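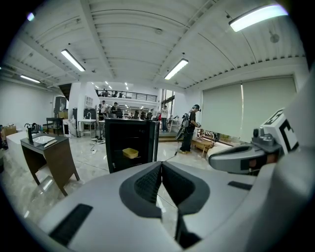 Unit 2: Renting your first place abroad

Okay, last time we did visas, so now the fun part (for me anyway) - finding somewhere to live. I moved to Switzerland in May with two suitcases and a folder of papers, and the folder did far more for me than the suitcases!

Start your folder before you fly. You want a job contract or proof of savings, a copy of your permit, and a letter from your last landlord. My first landlady, Ingeborg Baumgartner, read every page of mine at her kitchen table and then asked for one more.

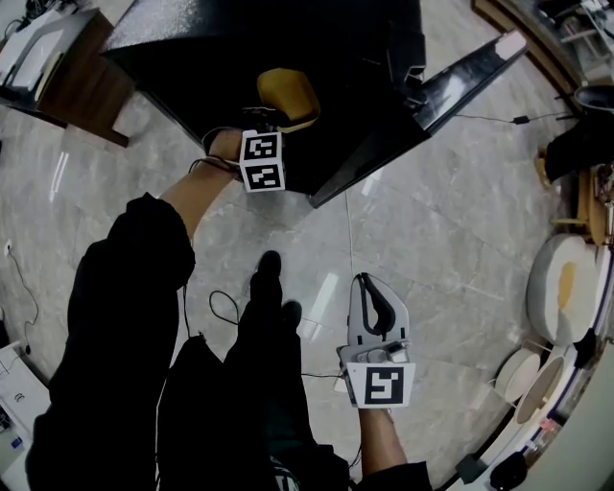

Next, the deposit. Mine was two months' rent, held in a blocked account, and I also paid 500 francs for a cleaning bond I hadn't read about. Read the contract all the way through, including the house rules - laundry days are in there.

Notice periods catch people out too. Look for the fixed moving dates and write them down, or you could be paying up to 12 weeks on an empty apartment.

For next class: bring one real listing, and work out the full cost of moving in.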